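Slide 6. What we changed

Say first that the arm and the toys are the same as in the June runs. Only the prompt order changed. Hnat did the relabelling, thank him here.

We collected 861 demonstrations at Gastatthorpe and held 80 back for testing. Each one is a single pick or place in the toy kitchen. Training took roughly 4 days.

Pause on the picture. Point out the gripper over the ketchup bottle, which is lying in the colander. Bottles on their side were our weakest case under the old method. Don't read out the table, it's in the handout.

If asked about the cables, pass to Nimal.
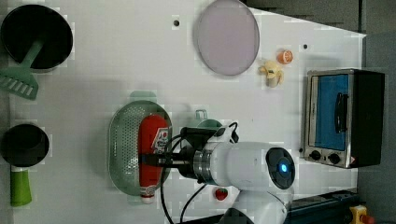
Slide 7. Results on held-out tasks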